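Desktop Teardown Gallery: Office Tower, Drive and Caddy

Bench notes by Wiesława Czarnecka
Pekbridge Reuse Workshop, Brarkthorpe

This page covers the strip-down of a Dell office tower, one of 9 in the September intake from Kurup. The machines are sorted by chassis size first and then by what can be pulled from them without a driver. Towers of this type score well on the second point. The drive carriers are molded plastic, the cage has no screws that matter, and the board can be reached with one panel off.

Our older gallery pages put a picture with every stage. The captions get more use than the pictures, so the stages are kept here as text entries in bench order. Anyone working from a printout can tick them off in the margin.

1. Side panel
Case flat on its side, open side up. The panel comes away in one piece and goes on the rack behind the bench, paint side out. Panels are not interchangeable between the two tower sizes, although they look close enough to be mixed up.

2. Power-down check
Mains lead out, power button held in for 7 seconds, lead tagged and put in the cable bin. The supply stays in the case until the end. It is a sealed unit and is not opened at this bench.

3. Processor
Lever released, retention frame up, chip lifted straight out and placed in a Plestetti clamshell tray. The socket is left open for inspection. Bent contacts are the most common reason a board in this intake is downgraded to parts, and they are easier to find under a raking light than straight overhead.

4. Memory
Four slots, black, side by side. Clips pushed outward at both ends, modules drawn up evenly. Mixed sizes are common in office machines that were upgraded in service. Modules are sorted by the label and not by the slot they came from.

5. Drive cabling
SATA data first, then power. Pull on the connector body only. The blue data cables in this chassis are short and are routed along the side wall with the power wires, so they tend to snag when the drive is moved. Cables in good condition are kept with the case.

6. Drive and caddy
The 3.5-inch drive rides in a blue plastic caddy with a rail on each side. Keep the two together until the drive has been logged. The label is on the face of the drive and can be read with the caddy still fitted.
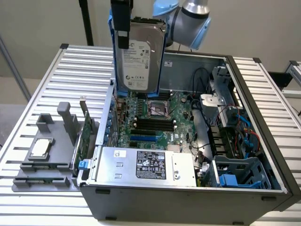 Caddies are graded separately from drives. A cracked rail goes to plastics, and a caddy with both rails sound goes back on the shelf with the other blue parts for this chassis. We hold 200 of them at present, more than enough for the size of machine we see. The spare bracket is the same color and is often filed in the wrong bin. It has open sides and should be stored on the lower shelf.

7. Logging
Serial number, capacity and date of manufacture are typed from the drive label into the intake sheet. Drives wait in the locked cabinet until the Friday wipe run. Any drive that fails the first pass gets one more attempt, then goes to the shredder contractor with its serial number on the manifest.

8. Board
Standoff screws, front panel header, fan lead, main power connector. The small finned heatsink on the chipset stays on. Lift from the rear edge so the port shield does not catch. Boards are bagged singly and stacked no more than 2 high.

9. Power supply
Last part out. Release the tab, slide the unit clear and read the rating from the black label. Units below the wattage listed on the bench card go to metals. The rest are load tested on the rig in the next bay.

Empty cases are stacked by the loading door with the cage still fitted. Corrections to part numbers or bin locations should be written on the bench card and initialed. The next page in this set covers the small form factor chassis, where the drive cage has to come out before the memory can be reached.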